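4. Results and discussion: what people will call a room

4.1 The listings

The written material gave us far less trouble than the people did. Our 447 property listings, all from the Whitlock area, use the word "room" with great confidence and almost no restraint. There are sun rooms with no windows to speak of, a mud room that is a mat, and a "bonus room" reached by a ladder. The bonus room is a category we came to respect. It commits the seller to nothing except the claim that a buyer who was not expecting it ought to be pleased.

Previous accounts of "room" in everyday English tend to start from parts: a floor, walls, a ceiling, a way in. The checklist has the advantage of being easy to print in a table, and it handles bedrooms very well. It does worse with the listings. Closets frequently have every part on the list and are almost never called rooms unless a person can walk into them, at which point they become "walk-in closets" and are priced accordingly. A screened porch may be missing most of its walls and still be an "outdoor room" by the second paragraph of the description. We take this as early evidence that speakers are attending to something other than construction.

One difficulty should be admitted at the start. Sellers want things. A person describing a damp cellar as a "lower-level media room" is offering a hope, and we can't treat that hope as a clean judgment about meaning. Shehata, who coded the listings, kept a separate column for uses that she felt no speaker would defend under pressure. The column was originally headed "doubtful" and is now headed something else. Those uses were set aside before the comparisons below, with the exception of the ladder, on which the authors remain divided.

4.2 The interviews

To get away from the sales pitch we turned to people with nothing to sell. The 14 interviews were carried out in July, in the reading room of the Prarnau public library, a space that gave every speaker an uncontested example to point at. Interviews were meant to be short. The longest ran to 70 minutes, most of it on the subject of a brother-in-law's garage.

Speakers were first asked to name the rooms in a home they knew well, then to say what else was in the home that they had left out, and why. The second question did nearly all the work. Hallways were left out by almost every speaker, and then defended as "not really a room, you just go through it." The same speakers were content to include a front parlor that they also just went through, on the grounds that there was a couch in it. Stairs were left out by all. Bathrooms were left out with surprising frequency, although the word has "room" sitting at the end of it in plain sight. When this was put to one retired plumber, he replied that a butterfly isn't butter either, and we have not found a good answer to him.

Furniture came up early and wouldn't go away. Speakers who had been shaky about a space often became firm once told that it had a table, a bed, or a chair in it. A landing was a landing; a landing with an armchair was "kind of a little room, up there." Lindgren's pilot notes call this the armchair effect, a name we have kept after failing to think of a more dignified one. The effect is weaker for things that are merely being stored. A garage full of boxes stays a garage. A garage with one lawn chair facing the door begins to waver, and the brother-in-law's garage, which had a rug, was a room by general agreement of everyone related to him.

It would be convenient to conclude that a room is wherever someone could reasonably sit down. Convenient and wrong: people sit on steps, on docks, and on the edges of bathtubs. What the speakers seem to want is some sign that staying was intended. Walls help, since they suggest that somebody went to some expense. Doors help less than we predicted. Heating was mentioned only by speakers from Farkeck, where we are told the winters encourage it.

4.3 The ceiling problem

That leaves the ceiling, which we had expected to be the one part nobody would give up. Our own working definition at the proposal stage read "an enclosed, covered space," and a reviewer praised it as uncontroversial. It survived until the third interview.

In that interview, and in several after it, speakers were asked to imagine a familiar room from which parts were taken away in turn. Take the door off a kitchen and it is a kitchen. Take out a wall and it is an open kitchen, worth more. Take off the roof and speakers hesitated, asked what had happened, and were told that nothing had happened. Most then went on calling it the kitchen. Several switched to the past tense ("well, that was the kitchen"), and one asked whether we had contacted the insurance company. The past tense is interesting. It suggests that for some speakers a lost ceiling is damage to a room, in the way a dropped cup is still discussed as a cup while it's being swept up.

What we couldn't get from this task was a judgment about spaces that had never had a ceiling to lose. Courtyards are the obvious case, but courtyards have a word of their own and speakers reach for it at once. Stage sets would do, as would dollhouses seen from above, and both were called rooms without any fuss by the speakers who raised them. Hoarau's earlier work on theater directions has the same pattern: characters enter rooms that have been missing a wall for as long as there have been tickets. A good test would keep the walls and the furniture, supply no ceiling, and give no story about where it went.

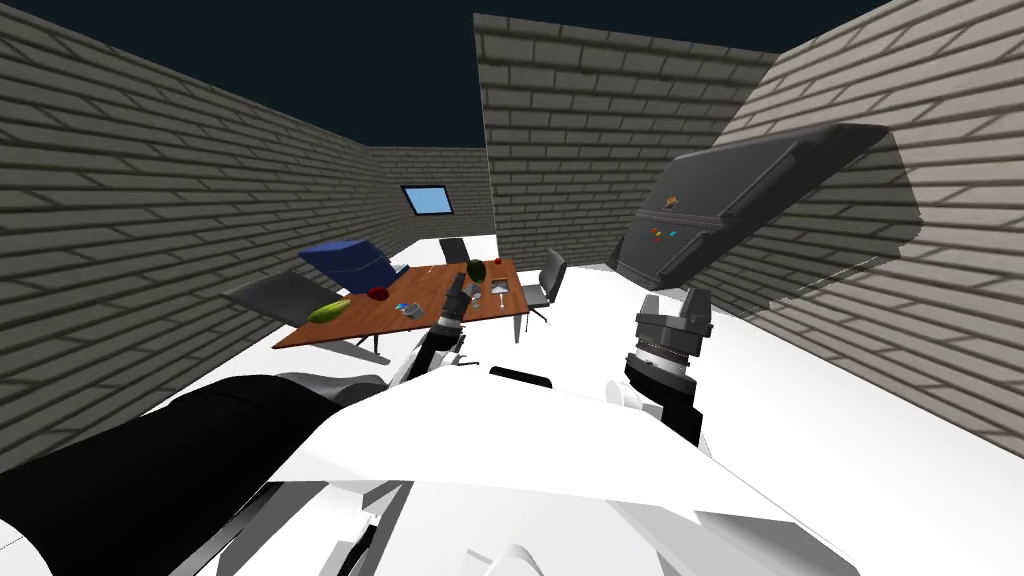

Figure 4. "Room" without a ceiling. The checklist account predicts that a speaker should refuse the word whenever cover is absent, and the armchair account predicts that furniture should be enough to bring it back. The gray brick walls are in place, with a small window set high in one of them, and above them there is only dark sky. A wooden table stands on the floor with several objects on it, among them a cucumber. On the first account this is a yard of some kind. On the second it is a room, and we would expect the retired plumber to ask who was coming to dinner.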